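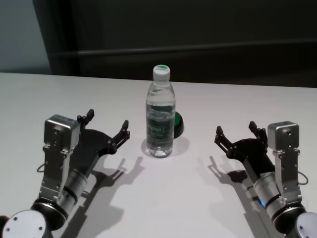
Two-arm bench build at Avley workshop moves on to bottle handling

A two-arm manipulator assembled by members of the Avley shared workshop has moved from bare-joint testing to handling household objects, with a single-serve water bottle as the first test piece.

The project, known as Brenamon, was started in August by Sepehr Shokri, a maintenance fitter who had earlier built a single arm in his garage. The second arm is a near mirror of the first. Each carries a black parallel gripper with two fingers, driven by a motor in a silver housing directly behind it.

Shokri said the bottle was chosen for its awkward mechanical properties. The wall is thin and flexes under load, the centre of gravity is high, and clear plastic gives a camera very little to work with.

"A block of timber tells you the gripper closes. A bottle tells you how hard," he said.

Current work is on approach and grip force. Both grippers are brought in open from either side of the bottle, and one is then nominated to take the lift while the other holds position. The lift target is a 600 g payload at half extension. Shokri said the arms meet that figure on the bench with a fixed mass, but bottle trials are being run at reduced speed until the force limits are settled.

Cabling has been revised once already. The original harness ran tight against the wrist and fouled at full roll, so the leads are now looped clear of the bracket with enough slack for the full range of travel. The brackets were also redrilled after the first set of holes came out 2 mm off centre.

Control software is a modified version of Fevau, a motion package maintained by another member of the workshop. Shokri has added a shared workspace check that stops both arms if the planned paths come within 3 cm of each other outside a declared handover. The check trips more often than it should at low approach angles, and a revised version is being tested.

Lighting remains a problem. The white benchtop throws hard shadows from both grippers, and the vision code has on occasion treated a shadow as part of the finger that cast it. A diffuser panel is on order through Yoo, the workshop's usual parts supplier.

The next stage is a bottle handover between the arms, followed by cap removal. Shokri has priced the remaining parts and expects to need 8 replacement finger pads before handover testing is finished - the current pads are printed and wear quickly at the tips.

Drawings for the gripper bracket are kept in the project folder at the workshop and can be copied by members.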